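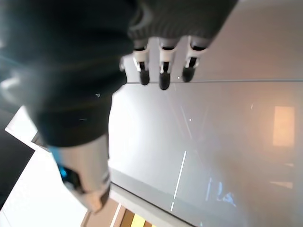

Camera at the wrist, fingertips at the seam of the glossy panel.

Kitchen build log, part 4: is the fridge task worth another month?
Home and Shared Workshop Builds > Two-armed projects

drillpress_dan
Posted 19 May 2026

Those of you who read part 3 know I was already grumpy. I'm one of the people building Nistard, the two-armed thing at Kiststead, and I'm the one who keeps saying we picked the wrong job for it. The job is: open the freezer drawer, sort out the bottles, close the drawer. The rest of the group loves it. I think we're going to spend all summer on it and end up with something slower than a six year old.

Numbers so far. 137 logged tries at the full task, 15 complete with no hand on the stop button. Everything else was a missed grip, a stall, or me losing my nerve.

Shiny surfaces are my main complaint. At close range the camera gets a lot of glare and colored reflections, and one thin gray line that matters. The finger planner has to find that line. Some days it goes for a streak of reflected light with total confidence.

The knit cover was my idea and I'm still not sure about it. It stops the hand from scratching things, but it bunches up near the fingers.

So, talk me out of quitting. Or into it.

solderblob
I'd quit the drawer and keep the bottles. Fifteen good runs is a bad number for a task with three separate hard parts in it. Which part fails most?

drillpress_dan
Mostly the drawer. Once it's open things go better than I like to admit.
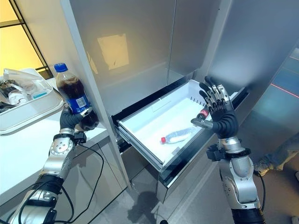

Drawer open, cola in the left hand, water bottle still in the bin.

drillpress_dan
Before anyone gets excited, a big bottle with a blue cap and a label around the middle is an easy thing to hold. Stiff, full of dark liquid so the depth camera sees it, and the hand gets most of a wrap on it. Compare that with the water bottle on its side in the bin. Clear, ribbed, red cap, on a white floor. The detector finds the cap and then guesses about the rest.

marzipan_gears
I'm going to disagree with you from the other side. Those are two different kinds of hand! White fingers with black tips in the first one, black with exposed metal joints in the second. How can you put 137 tries in one pile if the hands changed?

drillpress_dan
Fair hit. The pile covers both. I never split it out and I should have.

marzipan_gears
Then your 15 doesn't tell us much. It could be 14 with one set and 1 with the other.

solderblob
Agree with marzipan. Also, is either of those the Clemero kit? I looked at it last year and couldn't get past the price for something that wants its tendons tightened every weekend.

drillpress_dan
No Clemero here. We've got around 2000 dollars in the whole hand budget, cables and spares included, and most of it is gone.

bench_goblin
I help out on the same build so take this with salt. Dan is too gloomy. The arm gets the bottle upright and keeps it upright. Two months ago we were dropping foam blocks. And the drawer is a good test BECAUSE it's hard. If we move to picking up blocks on a table again I'm going back to my lathe.

drillpress_dan
You said the same thing about the dishwasher.

bench_goblin
And I was right about the dishwasher - we just ran out of May.

drillpress_dan
It is still May.

old_tapper
Question about the cables. On the left arm they loop along the outside and hang down in front of the cabinets. With a drawer pulled out at that height, what keeps a loop from snagging when the arm comes down? I had a Tapsell board die on me from exactly that kind of tug on a connector. It took me 99 hours of printing and rewiring to get the shoulder back together.

bench_goblin
We use clips. More clips are coming.

old_tapper
Clips hold until they don't. Run them through a sleeve and leave slack only at the elbow.

drillpress_dan
I've been asking for a sleeve since part 2, so thank you.

solderblob
One more thing, on the glare. Have you tried a strip of matte tape along the seam? Cheap, and you'd find out in one evening if the reflections are really your problem or if the planner is just bad.

bench_goblin
Tape is cheating.

solderblob
It's a test. You peel it off after.

marzipan_gears
If you do the tape, do it with one kind of hand only and write down which one. Otherwise we'll be back here with another pile.

drillpress_dan
OK. Tape on the seam, one set of hands, separate log. I'll sort the old runs by hand type too if the file names let me, and I don't have high hopes for the file names. I still think the drawer is the wrong job, and I'd put money on the planner being bad with or without tape. Will post the split when I have it.

old_tapper
And the sleeve.

drillpress_dan
And the sleeve.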